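Third night on the build. Vidar Wallin had the shoulder joint in pieces on a towel and was talking to it. Undeo, he called the thing. Named after nothing.

"Twenty minutes," he said. "Then it moves."

He'd said that at six. Screws in a jar lid -- the good ones, from Ikonen, 3 mm, one already gone. The workshop smelled of flux and old coffee. He tightened, loosened, tightened agian.
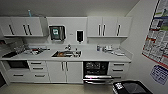 Undeo had one job. Plates. Vidar had promised the whole workshop, out loud, in June, and now they all left their dishes for it, out of spite or faith. The sink full. The dishwasher open, bottom rack pulled partway out, wire bars showing. He kept looking over at that rack. Worked out the reach in his head -- down, forward, let go. Letting go was the hard part.

He plugged in the elbow. Nothing. Wrong port. Right port. The arm twitched, rose, hung there like it had forgotten a word.

"Go on," Vidar said.

It turned its wrist, slow, 21 degrees by the readout. Stopped. Whirred. He held his breath and reached for a plate to hand it, then thought better and got a plastic cup insted.

The fingers closed.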